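I'd been promised tea and a go on the controls, so I got to the Skula workshop in Westness at half past nine, which was far too early (the heating hadn't come on yet!). My host teaches robots for a living. She did ask me to leave her name out, mostly because her mum still thinks she works in computer games.

"It's not a bad guess," she said. "I sit in a headset all day and wave my arms about."

What she does is show a robot how to do a job by doing it herself, from a distance. She moves her hands, the arms on the robot follow, and the whole thing is saved as one go. This autumn's job is opening doors. She has saved 2,323 goes so far, and on a good day she'll add 43 more before her shoulders give up.

I asked whether she ever just grabs the arm and pushes it where she wants it. "Oh, we did that at first, on the Femeck arm. Lovely for simple stuff. But you need one hand for each arm and then you're standing right in the way of the door, aren't you?"

Most of her practice is done in a simulated house, which the team calls Zamfir. I'd expected something a bit grey and boxy, but it has proper wooden floors and big carved doors, and I got quite fond of it. She put me in the headset and told me to keep my elbows in. 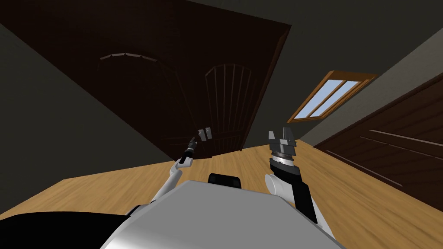
I was hopeless, I should say. My first try went nowhere near the handle, and on the second I leaned over to look at my own feet and felt a bit seasick. "Everyone does that," she said, passing me a biscuit. "Move your hands first, then your head. Never both."

By go number three I'd stopped giggling and could get both arms up where I wanted them. She deletes the bad ones, by the way. She threw out 490 of her own last month, and she didn't even look sad about it.

"If I dither, it learns to dither," she said. "So I have my coffee, I shake my arms out, and then I press record."

My three have gone in the bin too. I've been asked back in November to try the cupboards.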